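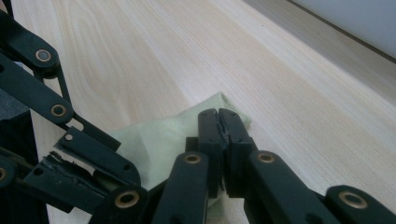 Slide 1. Green cloth on the work table, bunched, one fold raised near the top.

Leave the slide up while people find seats. Start at the hour even if the back rows are still filling.

Welcome. The talk is called "The Cloth on the Table," and it covers wiping, folding and storing table cloths in a shared workroom. I run the workroom at Liment. We have 11 tables, all light wood, and we clean every one of them by hand at the end of the day. I have 40 minutes and will stop at 30 for questions.

Point at the slide. Ask the room: who has a cloth like this on a table right now? Wait for hands.

What I want them to look at is the folds. A thin cloth dropped in a heap has most of its fabric on the inside. If it was put down damp, the inside dries last, and that is where the smell starts. A heap also sits on the wood in a few places and stays off it in others, so a damp heap left overnight can leave an uneven mark. We had two of those at the Felau site before we changed anything. Both needed sanding.

Next point, the grain. Go back to the slide if I have moved on. The straight lines run on a diagonal here, with a wider arched pattern at upper left. We wipe along the straight lines. On the arched part you can't follow the grain exactly, so pick the direction of the nearest straight lines and keep to it. People from Ullden asked last time whether it matters on a sealed top. Short answer: less. Dust still collects in open grain where the finish is thin.

Mention the back edge. Where a table stands near a wall, the strip at the back gets missed. Our routine is back edge first, then the middle, then the front. Fold the cloth before starting, so there is a clean side left for the front.

Demonstration. Take a cloth from the bag. Do it slowly and don't talk over it.
Pinch the cloth near the middle of one edge and lift. Let it hang.
Find the two corners on that edge and bring them together.
Lay it down, smooth it once with the flat of the hand, fold again.
Turn it to a fresh side after each pass.

Someone will ask about picking up a heap by the middle. It's fine for carrying a cloth to the wash. For folding, it costs time — the corners end up at the bottom and you have to go looking for them.

Washing. We use 70 cloths a week across both sites. Thin weave only, because thick ones were still damp in the morning. Ours go in with no softener. Softener leaves a film and the cloth starts pushing water along. Skip this part if time is short.

Storage. Rail for damp, shelf for dry, nothing left on a table after closing. When we started this in July the rail was on the far wall and people walked past it. Moving it beside the door did more than the sign had. The rail came from Ciobanu, the sign we printed ourselves and have since taken down.

Costs, only if asked: 3 new cloths a month to replace the ones that fray.

Go back to slide 1 for questions. Handouts are on the chair by the exit — remind them twice, the last group left most of theirs behind.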